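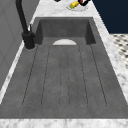
Felicja Kurek wrote back before the office opened to say that the water rates proposed for Jalldale were fair on paper and would still be resented by every household on the upper road. Her letter has been entered in the correspondence file, and a copy went to Mogens Bech.

12 October 2020. The morning was given to the rate schedule. The district now bills 1,993 connections, of which 920 are on the old flat charge. The proposal moves these to metered billing over three years, beginning with the lower town. Ms. Kurek asks that the upper road go last. I am inclined to agree. The mains there date from the Prendmont extension, and the pressure readings taken in June were poor. It would be awkward to charge by the gallon on a line we have not yet repaired.

Mr. Bech called at eleven. He does not favor any delay and reminded me that the Velter pumping station must be paid for in either case. We went over the reserve figures twice and did not settle the matter. He will put his objections in writing.

Received from Tsegereda Assefa the revised wording for the household notice. It is much improved. The paragraph on kitchen use now asks residents to report a slow leak at the sink before the first metered bill, and gives the telephone number in larger type. I struck one sentence on lawn watering that repeated the page before. The notice will go to the printer once the Rezaei contract is signed.

Nikola Hoxha reports four valves on the lower road that could not be turned by hand. Replacement parts are on order. He requests overtime for the crew, which I approved.

Afternoon spent on the minutes. The item on the reservoir fence was recorded as carried when it was in fact held over, and I have corrected it in ink and initialed the margin. Replied to Ms. Kurek at five, thanking her and promising an answer on the upper road after the next board meeting.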